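Closing up the break room at Werkstead tonight and feeling oddly fond of it, so bear with me, this may run to a few posts.

Aisyah Yusof taught me the chair routine in my first week. Tuck each one in under the white table, slats facing out, and lift it a little so the metal legs don't screech on the tile.
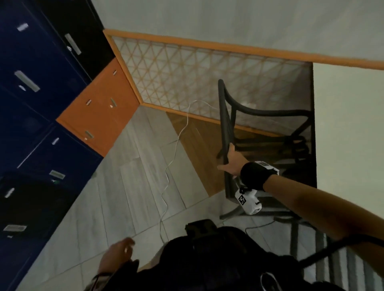
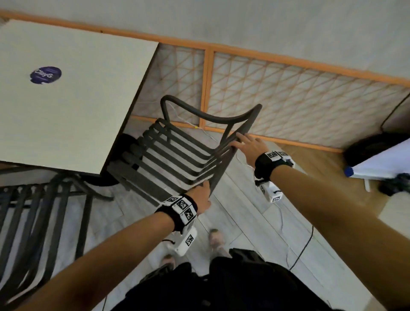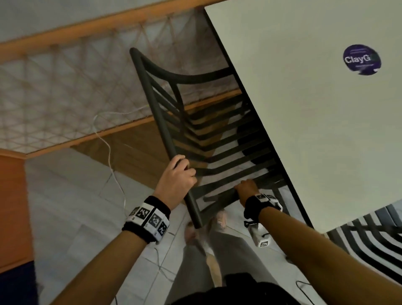
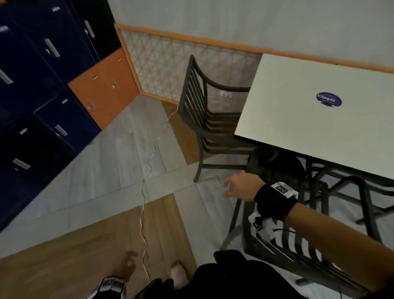 Anyway, I'm a big believer in chairs going home at the end of the day! You walk in the next morning and the whole place feels like it was expecting you.

Also, Ilham Jugah, if you're reading, I still want one of the orange lockers. Navy is lovely, but I've been asking since April and I'm only a little bit bitter about it.

Next up is talking everyone into felt pads. A bag of 200 costs less than lunch, and I'd happily stick on every last one myself with a podcast going.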